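## The arm on bench two: a dissenting note

The workshop's arm project has reached its seventh month, and I've been asked to write it up for the newsletter on the grounds that I complain about it more than anyone else. Fair enough. Members who want the cheerful version can read the sheet taped to the Lumard cabinet, which describes an autonomous teardown station for donated computers. I've spent enough evenings at bench two to have a less tidy account.

The idea came out of the backlog. We took in a lot of old office workstations over the winter, and stripping them is dull work. Memory out, processor out, drives in one bin, coolers in another. Somebody suggested that an arm could do the boring half while people did the repairs. There was a vote, and I voted against it, and then I turned up to help anyway because the soldering station is right next to it and I couldn't concentrate.

The arm is a Jaidee kit, secondhand, bought with a missing elbow cover and a manual for a different model. The gripper is our own design, now on its third set of fingers. The first set flexed. The second set was stiff enough but too fat to get between a memory module and its neighbor. The current set is better, though I'd still call it fat. The wrist camera looks straight down past the fingers, so you get a good view of whatever you're about to hit.

So far we've spent $501, and that leaves out the filament, which came off the shared shelf and which nobody wrote down. I'd like that recorded, as I was told in April that the whole thing would come in under three hundred.

What can it do? It can find a memory slot. With the case flat on the bench and the side panel off, it will line up over the slots and hold there nicely. Getting a module out is another matter. You have to push the white latches outward at both ends, and the gripper is one hand. A person does this with two thumbs and doesn't think about it. Our answer at the moment is that a member opens the latches first, then steps back and lets the arm lift. I have suggested that the member, being already there with a hand in the case, could also lift.

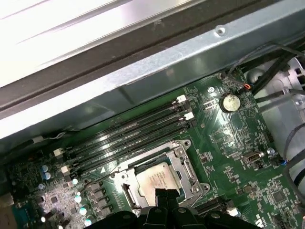
Processors are worse. The load plate is held down by a lever that springs up when you free it, and I've yet to be convinced that a motor with no sense of touch should be anywhere near it. The group's plan is to leave the lever to a person and have the arm pick up the chip once the plate is open. I've asked what happens if it picks up at a slight angle and drags the chip across the socket. The answer was that we'd slow it down. It is already very slow. Then there's the old thermal paste, which gets onto everything it touches, and a smear on the fingertips goes on to the next board unless you stop and wipe. I do most of the wiping.

We did run a proper trial, and I'll give the numbers as they stand in the bench notebook. The task was the easiest one we could agree on: lower the fingers to a marked point on a board, close, open, retract. No lifting. Over several evenings we made 208 attempts. Of those, 24 stopped short because the arm judged it had met something solid, and in most of those it was right. It had met the case. Workstation cases have a metal rail running across the opening, and the path planner knows about the rail only if you tell it where the rail is, and every maker puts it somewhere else.

The rest reached the point, or near enough that the people scoring were content. I'd have scored harder. "Near enough" on a processor lid is fine, as you have a good square of metal to land on. The same miss next to a bank of slots puts a finger on a row of capacitors.

Light has been the other nuisance. Bare steel cases throw glare back at the camera, and the bench lamp makes it worse. We tried moving the lamp, then a sheet of baking parchment over the lamp, then turning the lamp off and finding that the camera couldn't see the shadowed side of the board at all. The parchment is back on. If you borrow that lamp for anything, please put it back at the same height, which is marked on the post with green tape.

Clemetti, the software the group settled on for the motion side, has been all right. I expected to hate it. It replays a recorded path very faithfully, and I'll admit that was pleasant to watch the first few times. My objection is that replaying a path isn't autonomy, and the sheet on the cabinet should stop saying it is. I have offered to rewrite the sheet.

A few practical points for anyone using the room:

- The stop button is on the left side of bench two, under the lip. Find it before you need it.
- Pull the power cord and the coin cell from any donor machine before it goes under the arm. Two machines turned up last month with the cell still in. Used cells go in the jar by the door.
- Don't leave loose screws inside a case.
- The Rindden power supply hums. It did that before we got it.

Next on the list is a latch tool, a forked thing that would ride beside the gripper and press one end of a slot at a time. I've seen the sketch and it looks plausible, which is more than I said about the fingers. It also adds weight to a wrist that already sags when the arm is fully stretched out – you can watch it droop if you leave it parked for a coffee. I think the elbow should be fixed first. The majority thinks otherwise, and they have the printer booked.

Meanwhile the stack of workstations by the back wall is still waiting. Anyone who'd like to strip a few by hand is welcome any evening after 6:30. Bring a Phillips screwdriver, as the good one is holding up the camera bracket.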